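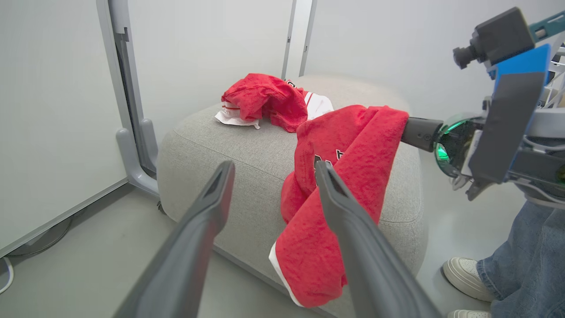
Moataz dice que el rojo no aguanta ni un lavado a 40 si no se fija antes, y que lo de la sal es cuento de abuelas. Lo dejo apuntado porque llevamos desde mayo discutiéndolo y hoy por fin hay pruebas de las dos maneras.

2021-09-27, taller, cuaderno de tintes

Prueba de sangrado, rojo sobre testigo blanco. Lote 3254. Tejido de rizo, algodón, retal de Clonham (el bueno, no el del saco azul).

Tiras cosidas a testigo blanco por un lado. Mitad con fijador Plestora, mitad con sal y nada más. Frasco con tapa, agua a 40, jabón neutro, 33 minutos agitando a mano cada poco. Me salté una agitación por el teléfono, no creo que cambie nada pero consta.

Resultados a ojo, con luz de ventana:
- fijador: testigo limpio, si acaso un velo rosa en la costura
- sal: rosa claro por todo el testigo, más fuerte donde estaba doblado
- sin nada (control): un desastre, agua como vino

O sea que Moataz tiene razón en parte. La sal ayuda frente al control, pero no llega. Lo que no me cuadra es la costura. El velo sale justo en la puntada y no a los lados. ¿El hilo? Es el de siempre, el de la bobina gorda, y nunca se ha probado por separado. Pendiente.

Aicha propone repetir con vinagre en el último aclarado. Le he dicho que el vinagre va bien con lana y tinte ácido, con reactivo sobre algodón no pinta nada. Insiste. Vale, una tira, que no cuesta.

Agua: el grifo del fondo sale más dura que el de la entrada, o eso parece por la espuma. Hoy todo con el de la entrada. Las de la otra vez se hicieron con el del fondo, asi que no comparar una tanda con otra!! Hicham ya las mezcló en la hoja, separarlas.

Aclarados. Con fijador el agua sale clara al 2º. Con sal llevaba 6 y seguía tiñendo, lo dejé ahí. Si alguien quiere seguir, el frasco está en la pila, sin etiqueta (perdón), es el de la tapa mellada.

Secado a la sombra, en plano. La tira de control la colgué y ha migrado hacia abajo, el borde inferior bastante más oscuro. Interesante para otra cosa, para esto no vale. Tirar o guardar en la carpeta de rarezas.

Radymyr preguntó por la frotación en seco. No hecha. El aparato sigue en Ellville y no lo traen hasta que alguien firme el albarán. Probé con el dedo y un trapo blanco, manchó un poco la de sal, la de fijador no. Eso no es un ensayo, no ponerlo en el informe.

Para Fitzsimmons: quieren ribete blanco pegado al rojo, sin forro entre medias. Con los datos de hoy yo solo firmaría la versión con fijador, y avisando de lavar aparte las primeras veces. Sherif cree que no van a leer la etiqueta de lavado. Yo tampoco, pero hay que ponerla.

Pendiente:
- hilo solo, en frasco, con testigo
- tira con vinagre (Aicha)
- repetir fijador a 60, que es donde lo lavará la gente digamos lo que digamos
- pedir más testigo, queda para una tanda escasa
- limpiar la pila antes de que lo vea alguien

Ojo con los guantes de la caja nueva, se rompen por el pulgar. Tengo la mano derecha rosa.

Luego paso las notas a limpio, el peso de las tiras está en el dorso de la hoja anteror, a lápiz.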